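Clidik Community Pantry
Shelf Guides for Households and Partner Sites
Sorting and Storing Canned Goods in Baskets

Issued 05/02/2020

Purpose of this guide

Canned food keeps well, but only when it is stored where people can see it and reach it. Cans that are pushed to the back of a deep cupboard are often forgotten, and duplicates are bought or requested while usable food sits behind them. This guide sets out the method used at the Clidik pantry and at our partner site in Drurnis for storing mixed cans in open plastic baskets. It is suitable for a household cupboard, a school kitchen or a small distribution point.

The method was written by Adanech Shiferaw and revised by Kiros Woldemariam after the spring inventory, when 3,337 cans were checked and returned to the shelves.

What you will need

A rectangular plastic basket with a flat floor and firm sides. Baskets with holes or slats are preferred, as they allow air to pass and make it easier to see what is inside.
A clear, level work surface large enough for the basket and the cans.
A damp cloth and a dry cloth.
A marker and removable labels.
A notepad or the pantry stock sheet.

Step 1. Clear and clean

Take all cans out of the cupboard and place them on the work surface. Wipe the shelf, including the back corners, and let it dry fully before anything is returned to it. Wash the basket in warm soapy water and dry it. Moisture left in the basket will mark paper labels and may cause rust along the lower seam of the can.

Step 2. Inspect each can

Hold each can in good light and turn it once. Set aside any can that is swollen, leaking, badly rusted or deeply dented along a seam. Pull-tab lids need particular attention. The tab should lie flat and the scored line around the lid should be unbroken. Cans that have been set aside must not be opened or tasted. Record them on the stock sheet and dispose of them according to local rules.

Small dents in the side of a can, away from the seams and the lid, are generally acceptable. If there is any doubt, do not keep the can.

Step 3. Group by use

Sort the sound cans according to how they will be used. Most households find that meals, vegetables, fruit and fish are sufficient headings. Avoid sorting by brand or label color, as these change from one delivery to the next. Within each group, place the cans with the earliest dates closest to you.

Step 4. Load the basket from the short sides

Begin at the two short sides of the basket and work toward the middle. Stand the cans upright in a line along each short side, with the lids facing up. Larger cans should go in first where possible, and shorter cans may then be fitted beside them. Do not stack one can on another inside the basket.
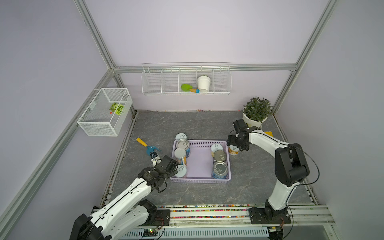 Loading in this order keeps the weight balanced when the basket is lifted by its ends. It also leaves the center available until last, so that a can placed in the wrong group may be moved without unpacking the whole basket. Fill the center only after both sides are settled. If the basket is to be carried any distance, pack the center firmly so that the cans cannot slide.

Step 5. Check the weight

A full basket of cans is heavier than it looks. Lift it a short way off the surface with both hands before carrying it. If the sides bow or the rim bends under your fingers, remove cans until it no longer does so. Filled baskets should be stored no higher than waist level. At the Workneh Street storeroom, all baskets are kept on the 2 lowest shelves.

Step 6. Label and shelve

Write the group name and the earliest date in the basket on a removable label, and attach it to the side that will face outward. Slide the basket onto the shelf with the earliest dates at the front. Leave enough space above the rim for a hand to reach in and lift a can straight out.

Keeping the basket in order

New cans go behind older cans of the same group. Check the basket once a month and update the label whenever the earliest can is used. Wipe the floor of the basket every 3 months, or immediately after any spill.

Partner sites should enter their monthly totals on the stock sheet and send a copy to the Clidik office by the end of May. Sites holding fewer than 195 cans may report by telephone. Requests for additional baskets or labels should be addressed to Kiros Woldemariam.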